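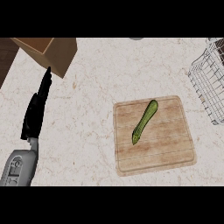 第14章 动手之前:给规划器准备一个它信得过的世界

14.1 先从一句话的任务说起

写到这一章我挺高兴的,因为前面攒下来的那些零件(坐标变换、逆运动学、采样式规划、一点点概率)终于可以凑到一张台面上用了。任务只有一句话:把砧板上那根绿色的瓜放进网篮。

就这么一句话。我第一次拿它去考规划器的时候,信心十足地泡了杯茶,心想等水凉下来视频也该录好了。结果茶喝完了,规划器给我的回答是"无解"。我把超时调大,还是无解。又把碰撞余量调小,有解了,轨迹却贴着纸箱的棱走,看得人手心冒汗。那天是星期二,我记得很清楚,因为每个星期二下午组里都有例会,而我本来打算在会上放那段视频的(后来放的是报错日志,大家看得也挺认真)。

问题出在哪儿?规划算法本身一行都没错。它拿到的世界是错的:网篮在它眼里是一块实心的方砖。你让它把东西放进一块砖里,它说做不到,这个答案无可挑剔。

所以这一章讲的是感知和规划中间的那一层,我们管它叫场景模型。有的书把它放在感知那边讲,有的书放在规划那边讲,还有的书干脆跳过去,好像检测框会自己变成碰撞体一样。我在 Rirndale 教这门课的时候,学生的大作业里花时间最多的就是这一层,所以我单独给它一章,篇幅还不小,请多包涵。

读完这一章,你应该能写出一个小程序:输入是一帧图像、对应的深度和机器人的关节角,输出是一份场景描述,规划器可以直接拿去用,并且你自己敢相信它。"敢相信"这三个字后面会变成几条具体的检查,先不急。

本章的代码都在配套的 Sumeck 工具包里跑,仿真场景用的是 Kinoshita 厨房台面那一套。用别的仿真器也完全可以,接口大同小异,把读取相机和读取关节角的两个函数换掉就行。

14.2 规划器到底想知道什么

咱们先站在规划器那一边想。它不关心大理石的花纹好不好看,也不关心砧板是什么木头。对于"把瓜放进网篮"这件事,它要的东西可以写成几个问题:

我自己在哪儿?也就是每个关节现在是多少度,夹爪是张着还是合着。
要拿的东西在哪儿,朝向如何,能从哪些方向去夹?
要放的地方在哪儿,从哪个口子进去?
路上有什么不能碰的?
有哪些地方我其实没看见?

前四个问题几乎每个人都会写进代码。最后一个,我敢打赌,你第一次写的时候会漏掉。我也漏过,漏了很久。

先说第一个问题。夹爪的开合状态看起来最没有悬念,读一下关节编码器就知道了。可是请翻回章首图看一眼夹爪:手指是并拢的,什么也没夹。如果规划器一上来就直奔砧板,以现在这个姿态往下伸,它只会用指尖去戳那根瓜。所以"张开夹爪"必须是计划里明明白白的一步,而这一步又会改变夹爪占据的体积,张开之后变宽了,原来能过去的缝可能就过不去了。我见过不少代码把夹爪的碰撞模型写死成合拢的样子,仿真里一切顺利,一张开就蹭到旁边的东西。请让碰撞模型跟着关节走,这点计算量真的不值得省!

再说第二个问题。那根瓜斜躺在砧板上,一头圆一头尖。对检测器来说,难的是给它起名字:西葫芦还是黄瓜?我拿 Jeller 检测器试过这一类场景,它的标签会在两个名字之间跳来跳去,上一帧是这个,下一帧又是那个。初学者看到标签跳,第一反应往往是去调检测器,再多标些数据,再多训练一轮。先别忙。想想规划器需不需要这个名字。细长、比砧板小、可以从中段横着夹,这些对抓取才有用,而无论叫什么,这些性质都一样。麻烦的是下游代码如果用名字当钥匙,名字一跳,场景模型就以为旧的瓜消失了、新的瓜凭空冒出来了,于是同一个位置先后有了两个物体。

我的建议是给每个物体一个跟名字无关的编号,把类别当成它身上一条可以改的属性。写出来是这样的:

物体编号:obj_a
形状:沿长轴的胶囊体
位姿:相对砧板坐标系
类别候选:西葫芦,黄瓜(附各自的置信度)
可否移动:是
最近一次看到的时刻:时间戳

注意位姿那一行,我写的是相对砧板,没有写相对机器人底座。道理很简单,要是待会儿有人推了一下砧板,瓜大概会跟着一起走,我们只需要更新一个变换,不用把上面的东西全部重算一遍。这个父子关系在第5章讲坐标树的时候见过,到这里它才真正开始帮忙。

14.3 网篮、纸箱,和碰撞体的脾气

现在回到让我丢脸的那块"方砖"。

给物体做碰撞体,最省事的办法是包一个盒子。对砧板来说,盒子好用极了,它本来就是方方的一块,四个角那点圆弧可以忽略,内侧那圈浅槽也可以忽略(除非你的任务是沿着槽擦水,那是第19章的习题)。对那根瓜,胶囊体比盒子贴得更好。

到了容器这里,盒子就翻脸了。敞口的纸箱和金属丝网篮,有用的部分恰恰是中间那块空的地方,你拿实心盒子一包,把人家最有用的部分填死了。凸包也一样,凸包对敞口容器没有半点同情心。

常见的做法有两种。一种是把容器拆成底面加几片侧壁,每一片单独是个薄盒子,中间留空。另一种是用体素,把空间切成小格子,有表面的格子标成占用。第一种快,干净,但你得知道容器的形状;第二种不挑形状,代价是内存和查询时间,而且遇到网格状的东西会很难受。

为什么难受?深度相机看金属丝,常常一部分光线打在丝上,一部分从网眼里穿过去,打到后面的什么东西上。得到的深度图在这一块就像被虫子咬过。体素地图如果老老实实地照单全收,网篮的侧壁就成了一片稀稀拉拉的点,规划器一看,缝隙不小嘛,钻过去!于是夹爪径直去穿网壁。你看,同一个网篮,用凸包建模是砖头,用原始体素建模是空气,两个都错,错的方向还正好相反。

我现在对网篮的处理是:侧壁一律当成实的薄片,开口一律留空,网眼里透出来的点单独放进另一个层,不让它们参与侧壁的判断。这些点也别扔。比如章首图右上角的网篮,透过金属丝能看见一团深褐色的影子,像是有个东西,可到底是在篮子里面还是在篮子后面,单凭这一个视角我说不准。如果它在里面,放瓜的时候就得给它让位置;如果在后面,那是另一个障碍物。场景模型应当能把"说不准"三个字记下来,留给规划器决定是再看一眼,还是挑一个两种情况都安全的落点。

14.4 没看见的地方

这一节是全章我最想让你慢慢读的。

相机的视野有边界,边界上的物体经常只露出一部分。章首图里这样的东西就有好几件,纸箱、网篮都没露全,台面上沿靠中间还有个灰色的小东西,只露了一条圆边,我盯着看了半天也不知道它是什么。检测器对这种东西一般有两种反应,要么干脆不报,要么报一个刚好贴着视野边缘的框。第二种更危险!框是有了,看着挺像那么回事,可它的一条边其实是视野的边,跟物体的边毫无关系。你要是拿这个框去算尺寸,算出来的纸箱会比真的小一截,而规划器会很放心地从"纸箱外面"那块空地上穿过去。

所以我在转换检测框的代码里放了一条规则:只要框的某一边贴着有效图像的边缘,就把这一边标成"未闭合",碰撞体在这个方向上往外延伸,直到有别的视角能把它收回来。

上面这句话里有个词请留意,"有效图像"。很多网络的输入是固定形状的,图像送进去之前会等比缩放,再在上下或左右补上黑条。章首图上下也是黑条,真正的内容只占中间那一横带。假如你的代码拿整张图的上沿去判断框有没有贴边,那么纸箱离上沿还远着呢,规则根本不会触发。正确的上沿是黑条和内容的交界。要做的修正并不复杂,设原图高为 h,缩放系数为 s,上方黑条的高度为 p,网络图上的纵坐标为 v,那么

原图纵坐标 = (v - p) / s
有效范围:p ≤ v ≤ p + s·h

贴边与否,要拿有效范围的两端去比。同样的 p 和 s 还必须用在反投影那一步,忘了减 p 的后果是所有物体整整齐齐地偏到一边去,偏得非常一致,很容易被误认为是外参没标好。我就为这个白白重新标定过外参,标了两遍,两遍的结果都一样好,越看越生气。

还有一种没看见,是被挡住了。机器人自己的手臂就是最大的遮挡物。手臂后面那块台面上有没有东西?图像没法告诉你。规划器应当把这块区域当成"未知",和"空"分开存。我们用三值的占用表示:占用、空、未知。规划时,手臂可以快速穿过"空",不许进入"占用",对"未知"则看任务的脾气,保守一点就当成占用,着急的话可以先安排一个挪开手臂再看一眼的动作。

顺便说说双臂系统。这个工作台配的是两条手臂,你在图上只看到一条,另一条不在视野里。不在视野里可不等于不在世界里!好在它的位置不用靠相机找,关节角一读,正运动学一算,整条手臂的碰撞体就有了。请把两条手臂都放进场景模型,哪怕今天的任务从头到尾只用一条。我批作业时见过的碰撞里,有一大类就是左臂兴高采烈地挥过去,撞上了右臂,而提交的代码里压根没有右臂。

14.5 时间也是场景的一部分

Shinji Noguchi 看过这一章的初稿,他在页边写了一句:"你的世界是什么时候的世界?"我一开始觉得他在跟我谈哲学,后来明白他问的是时间戳。

图像从曝光到变成检测结果要花时间。在我们的配置里,这段延迟是150毫秒。台面上的东西不动,晚一点知道它在哪儿没什么关系。可是相机如果装在会动的地方,或者你要从图像里把手臂的像素抠掉(防止把自己当成障碍物,这件事叫自身过滤),延迟就要命了。你拿现在的关节角去抠以前的图像,手臂早就挪了位置,抠掉的是一块无辜的台面,剩下没抠干净的半截手臂却成了悬在空中的障碍物。规划器随即报告:起点处于碰撞状态,拒绝规划。

解决办法是给关节角留一段历史缓存,图像来了,按它的曝光时刻去查当时的关节角,查不到正好的就在前后两个值之间插值。代码的骨架如下:

t = 图像.曝光时刻
q = 关节历史.插值(t)
手臂外形 = 正运动学(q)
干净深度 = 去除(深度, 手臂外形, 余量)
场景.更新(干净深度, t)

五行,看着人畜无害。请特别留心第一行,要取的是曝光时刻,不少驱动默认给你的是消息到达的时刻,两个时刻之差正是我们想要补偿的东西之一。

为了看看上面这些讲究值不值得,我把这个任务在仿真里跑了1,467次,每次随机摆放砧板和瓜,失败的都存下完整日志。我逐条翻过那些失败的记录,翻得眼睛发花,收获是对失败的分类有了点手感。日志里写"规划失败"的,往前追几步,经常会追到场景模型的某个字段上去:一条没有标成未闭合的边,一个过期的位姿,一只还以为自己合着的夹爪。你做本章实验时也会拿到一批这样的日志,请先别看我的分类,自己动手分一遍,再来对照。

14.6 这一章怎么读

接下来几节的安排是这样的。14.7节把场景模型的数据结构完整写出来,包括父子关系和三值占用。14.8节讲从检测结果到碰撞体的转换,把本节前面那些零散的规则收进一个函数。14.9节处理多视角的合并,那个"未闭合"的纸箱会在那里得到它完整的尺寸。14.10节把任务拆成动作序列,张开夹爪、接近、夹取、抬起、移动、放下,每个动作都写明它要求场景满足什么,以及做完之后场景应当怎么改。

如果你对第5章的坐标树已经有点生疏,建议回去把那棵树重新画一遍,用笔画,画在纸上。后面的推导默认你随时能说出某个位姿是"谁相对于谁",我也会尽量每次都写全,但我有偷懒的时候,你要有能力逮住我。

热身题

一、章首的任务改成"把瓜放进纸箱"。夹爪并拢的时候,指尖正指向纸箱下方的那个角。写出你会安排的第一个动作,以及这个动作对场景模型有哪些要求。

二、假设砧板被人往左推了一段,瓜随着砧板一起移动,而检测器这一帧只重新检测到了砧板。用父子关系更新瓜的位姿,再说明在什么情况下这个更新会骗人。

三、把网篮的侧壁分别建成凸包、原始体素和薄片,用同一个规划器求解放置动作,把三次的结果存下来,14.8节要用。

四、写一个函数,输入检测框、缩放系数和黑条高度,输出四条边各自是否闭合。先用手算的例子测试它,再接进 Sumeck 的流程里。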